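# Three Weekends With the Garneo Practice Bench

I should admit up front that I'm the kind of person who buys software for hardware I don't own. I have a flight yoke and no plane. I have a sailing app and I get seasick on ferries! So when Fanent offered me a review license for Garneo, their simulated robot arm workbench, I said yes before I'd finished reading the email.

The pitch is simple. You get a white arm with a two-finger gripper, a dark flat surface to work on, and a library of 105 everyday objects you can drop in front of it. You write little programs (or drag blocks around, if you're more my speed) and the arm goes and tries to pick things up. The home license costs $800, and yes, I winced too. For that you get the arm, the objects, a set of eight guided lessons and a year of updates.

Installing it took most of a Saturday evening. My desktop is a few years old and the first launch stalled twice at the loading bar, and then the third time it just opened as if nothing had happened. Karim Gaber, who answers the support mail at Fanent, told me to turn the shadow quality down one notch. I did, and I haven't had a stall since.

Lesson one is a single block. Lesson two is a single block, turned. I blew through those feeling very smug. Lesson four is where you start getting clutter, and clutter is where I started talking to my screen.

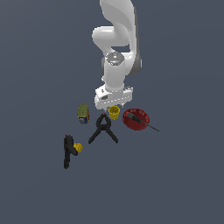 Do you need to own a real robot arm to get anything out of Garneo?

Everything in the eight lessons runs on the computer alone, and you can save and replay your programs without plugging in a thing. There's an export option for people with real hardware, but I haven't tried it.

What I enjoyed most was how much the shape of an object matters. A cup is friendly. It stands there with its rim up, and you come straight down and squeeze. A screwdriver lying across a plate is a little monster, because you want the handle and the plate wants to be involved. And clamps! I spent a whole Sunday morning on clamps, coming in from one side and then the other, with my coffee going cold next to the keyboard.

The grip settings deserve more explaining than they get. There's a slider marked "compliance" that I left alone for a week, and the manual gives it one sentence. Moving it a hair fixed half my drops. I'd have liked that in lesson one.

I also tried Wolde, the cheaper rival, on a friend's laptop. It looks nice and it loads faster, but you get far fewer objects and they all feel like they weigh the same. If you have a kid who wants to mess around for an afternoon, start there. I kept wanting to get back to Garneo.

My log says I've made 1132 pick attempts so far. I'm not telling you how many worked. Lesson seven still has me beat, and Fanent says a kitchen pack called Lurnodby is coming later in November, with whisks in it. I've already cleared the weekend.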